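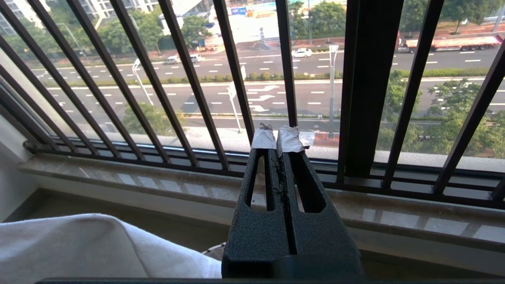
What stopped the arms at the drying rail?

A loop of wrist cable on the left arm caught on the end of a hanger, the arm kept pulling, and the controller tripped on joint torque with code 133.

Filed under: Incidents and Faults
March 20, 2018

The two-arm cell at the Rurotcombe flat had been running the garment task for Relard since December. The task is simple to state. One arm takes a shirt on its hanger from the basket side, the other steadies the far shoulder, and the pair lift the hook over the ceiling rail. The arms then let go in a fixed order, steadying arm first. Most of the trouble on this task has been at the hook, where a few millimeters of error decide whether the hanger seats or rides along the underside of the rail. The stop described in this item had a different cause and was misread at first for that reason.

At the time of the trip the left arm had released a shirt and was backing away along its usual path. The slack in the wrist cable hangs in a loop below the last joint. When the wrist rolls outward on the retreat, the loop swings toward the rail side and drops behind the gripper. On this run it passed over the end of the next hanger along. The arm moved on until the loop was tight. Torque at the fourth joint rose past its limit, the brakes came on, and the cell stayed as it was with the hanger pulled out at an angle and the cable under load.

Jad Khoury was at the stop button and pressed it after the brakes had already engaged. No one was inside the marked area. The hanger came off the rail when the cable was freed by hand. The cable jacket was scored near the connector, and the camera signal from that wrist dropped out twice during the check that followed. The cable was replaced the same afternoon and the old one kept.

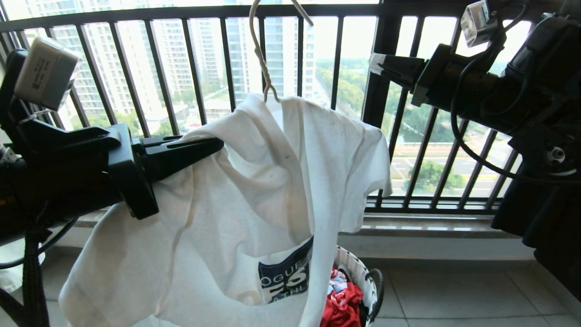 Rami Atallah asked whether the trip limit was simply set too high, and whether a lower figure on the fourth joint would have ended the pull before the jacket was marked. He pointed out that the retreat move carries no load, so there is no need for the allowance that the lift requires.

The point is a fair one and was tried on the bench. With the limit on the retreat cut to the lowest value the controller would hold without false trips, the arm stopped sooner, with less tension in the cable. It still stopped with the cable caught. A lower limit reduces the damage and does nothing about the snag, so it has been adopted as a second measure and recorded as such in the Rizk settings file. The lift keeps its old limit.

Reading the log took longer than the repair. Code 133 covers any torque trip on a joint, and the same code had come up 6 times since the task began. The earlier entries had all been signed off as contact between the gripper and the rail. Adanech Mamo went back through the joint traces and sorted them by the point in the motion at which the torque began to climb. Contact with the rail gives a sharp step. A cable under tension gives a slow ramp, which gets steeper as the last of the slack goes. Two of the earlier trips had the ramp. Both were on the left arm and both were on the retreat, with a neighboring hanger already in place.

This matters for how trips are signed off. The operator who cleared those two trips found the arm near the rail, saw nothing hooked, and wrote down the usual cause. The cable had probably sprung free when the brakes were released for the reset. There was no reason at the time to look further, and the form did not ask for the trace.

A word on the fingertips, which were raised at the review. The tape wrapped on the tips is there for grip on thin hangers, and it wears. A lifted edge of tape can hold on to a wire hook for a moment after the jaw opens. That was proposed as the cause of the slow ramp and was ruled out on the trace: jaw opening was complete and the wrist was well into its roll before the torque moved at all. Tape condition has been added to the start-of-session check anyway.

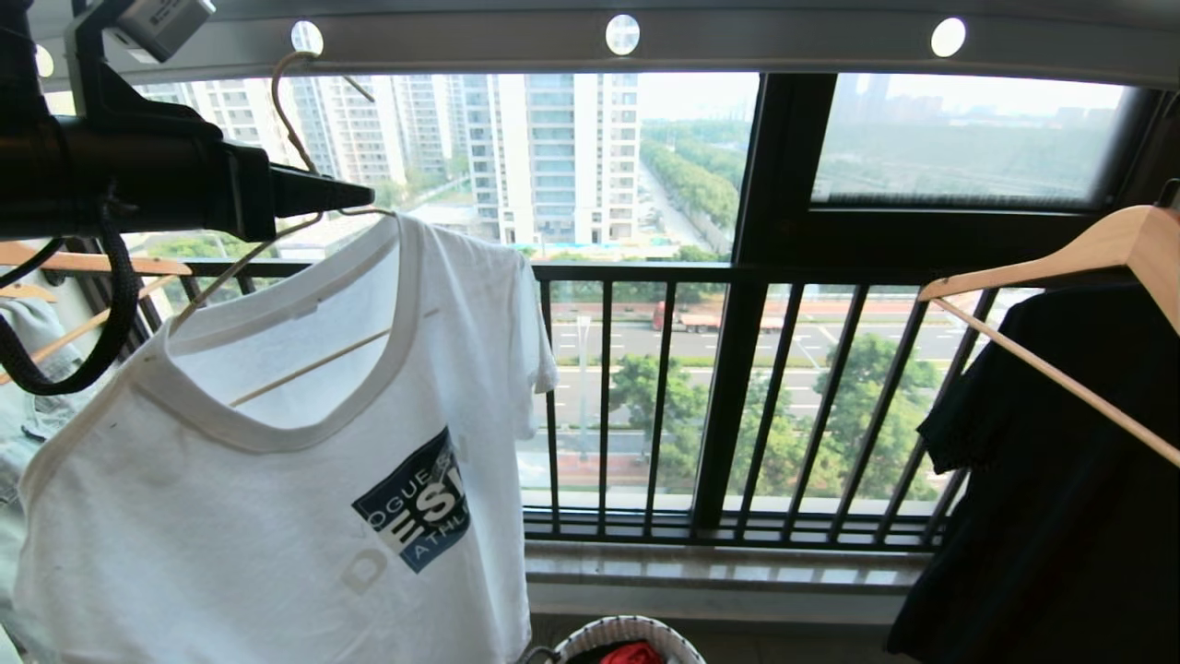
Reproducing the snag

Ezekiel Doucet ran the retreat with the controller in slow mode and a length of light cord in place of the signal cable, so that nothing of value would be pulled. The cord was tied to the same two anchor points with the same slack. Eight retreats were made with the neighboring hanger at normal spacing. The cord touched the hanger on most of them and hooked it once.

The hanger type made a difference. Wooden hangers have a broad shoulder, and the cord tended to slide along it and drop off. On a wire hanger the cord could work its way into the bend at the end and stay there. Garment length made no difference that could be found. Wrist roll made the largest difference of all. With the outward roll delayed until the gripper had cleared the line of the garments, the loop hung straight down throughout and did not reach the next hanger.

The roll had been placed early in the motion to save time between garments. Moving it costs a little over a second per shirt. Fares Khasawneh, who keeps the Enden motion library, has made the later roll the default for both arms and removed the early version, so that it cannot be picked up again from an old script.

The cable itself has also been rerouted. The free loop is now held to the forearm with two clips, and the slack is taken up in a shorter coil at the wrist. The coil has to leave enough length for the full roll in either direction. On the first attempt it did not, and the connector was drawn tight at the end of travel. Anyone refitting a wrist cable should drive the joint slowly to both ends of its range by hand control before closing the clips, and should look at the connector at each end.

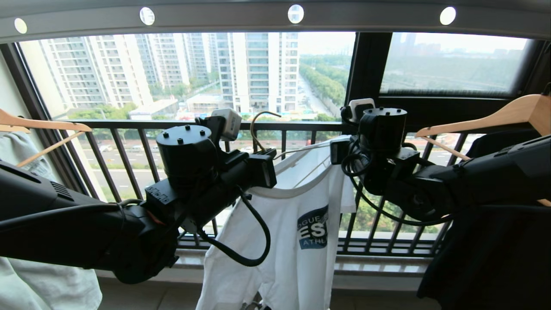

The right arm was given the same clips and the same check, although none of its trips showed the ramp. Its retreat runs in the other direction and its cable had simply had less to catch on. That would change if the order of filling the rail were reversed, and the order is not fixed anywhere except in the script.

Three changes to procedure apply from this issue. Code 133 may no longer be cleared without the joint trace attached to the form. After any torque trip, the operator looks at the full length of both wrist cables before releasing the brakes, and if a cable is under tension it is freed with the brakes on and the power to the arm off. A hanger under load can come away quickly, so the second person stands back from the rail while this is done and wears eye protection.

Still open is the question of detection. The trace can be read afterward by a person who knows what to look for, and Mamo has a simple slope test that picks out all the known ramps in the stored data. It also flags some ordinary lifts with heavy garments. Until that is sorted out it will run in the log only and will not be allowed to stop the arms. Sites using the older cable layout are asked to send in any traces for code 133 taken on a retreat move, with the hanger type noted.

Print this item | E-mail this item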